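Budget for the bins before you budget for the robot
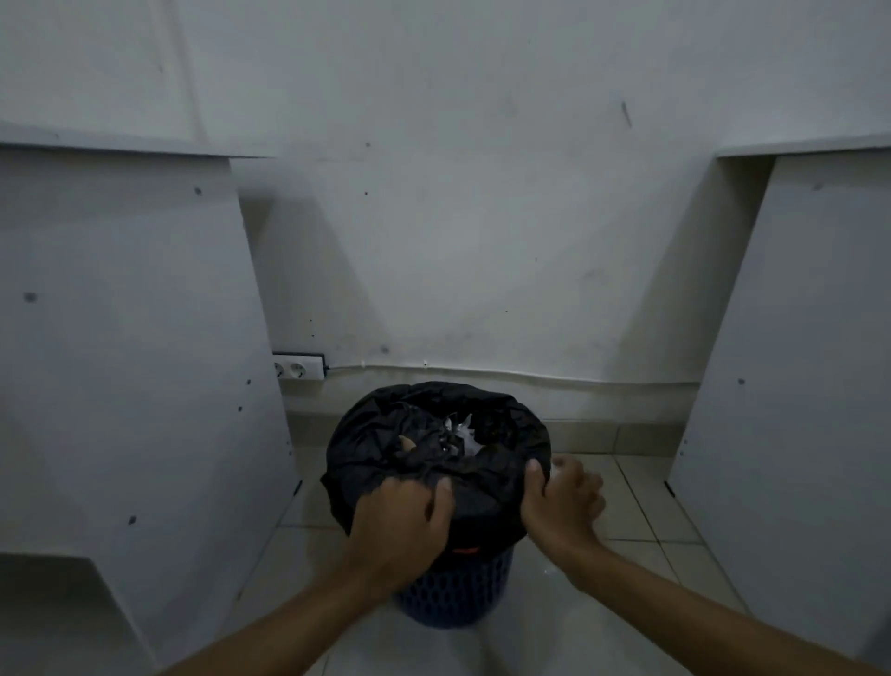
Bag change at a desk bin, Landeg office.

Budget season again. Which means somebody upstairs has seen a demo and I've got a line in the draft plan that says "cleaning automation — TBC". TBC is my least favourite number.

I run facilities planning for three sites. Plernside, Landeg and the little one at Droresthorpe. Not anti-robot, want that on record early. We have a floor scrubber at Plernside that goes up and down the long corridor at night and it's good. Paid its way. Big flat floor, no furniture, same route every time. Easy sell.

Desk bins are a different animal and I don't think the people writing the plan have emptied one lately.

Look at the job. Two hands on the rim of a thin, floppy bag, one each side, gathering the loose plastic. A small round bin pushed back in a narrow gap between two white panels. Tissue or paper in the middle. Power strip on the wall behind, off to the left, a cable running low along the bottom. A person does that bent over, thinking about dinner. Every bit of it is hard for a machine: the plastic changes shape when you touch it, the gap is tight, and you really don't want anything yanking on that cable.

The quote we got, from a reseller for a system called Rirnska, was for one mobile unit with two arms. I won't print the figure. What I will print is what wasn't in it. Charging spot. Mapping each floor. Remapping when the desks move, and desks always move. Staff time for somebody to walk behind it in the first months. Insurance. The bags, even — it wanted its own bags, with a stiff collar, and they only ship in cartons of 50. Page 17 of the proposal, small print. Found it on the train home.

We've got 3,214 bins across the three sites. I know because I had to count them for the last waste contract, and it took most of December. So when a supplier says "per bin cost" I can do the sum in my head, and the sum was ugly once you put the special bags in.

Now the argument I keep hearing. Buy early, learn early, get ahead. Fine, but that's research, and it should come out of a research budget. If we want to spend money finding out whether a robot can change a bin liner under a desk, say so, give it a name and an end date. Don't put it in my operating line and then ask me in spring why the cleaning hours haven't dropped. They won't drop. Not in year one. The unit will be doing its one floor slowly and the crew will be doing the rest plus whatever it missed.

What I'd do with the same money:

Fewer bins, first. Honest question — why has every desk got one? Droresthorpe went to shared bins by the printers and there was grumbling for a fortnight, then none. Big bins, out in the open, wheels on. Cheaper to empty by hand today, and if a robot ever does turn up worth having, that's the bin it'll want to deal with. You've done half its work for it and you didn't need a loan.

Second, fix the furniture spec. We're refitting Landeg anyway. Leave clear floor, run the power up under the desktop and off the wall, get the cables out of the way of mops and feet. Costs next to nothing when its on the drawings. Costs a lot later.

Third, and this will be unpopular, ask the cleaners. I sat down with the evening crew for 8 minutes before a shift, which is all they could spare, and got more out of it than from the whole supplier presentation. They don't mind the bags. What hurts is the bending, over and over, and dragging full sacks to the lift. So a powered cart for the sacks. Boring bit of kit, exists now, you can hire one for a month and send it back if it's rubbish. I'd order two tomorow.

Rent before you buy, too. If the Rirnska people believe in the thing they can lend it to us for a quarter, on our floors, with our bins where they are and our ordinary bags. A demo room with one bin in the middle of the carpet tells me nothing. If they say no to that, well, I've learned something and it was free.

I could be wrong on the timing. Arms are getting better, prices come down, I've eaten my words before over the scrubber. Happy to look again next budget round. But for this one I'm crossing out TBC and writing in two carts and a furniture change, and whoever wants the robot can come and argue with me about it. Bring the page with the bags on.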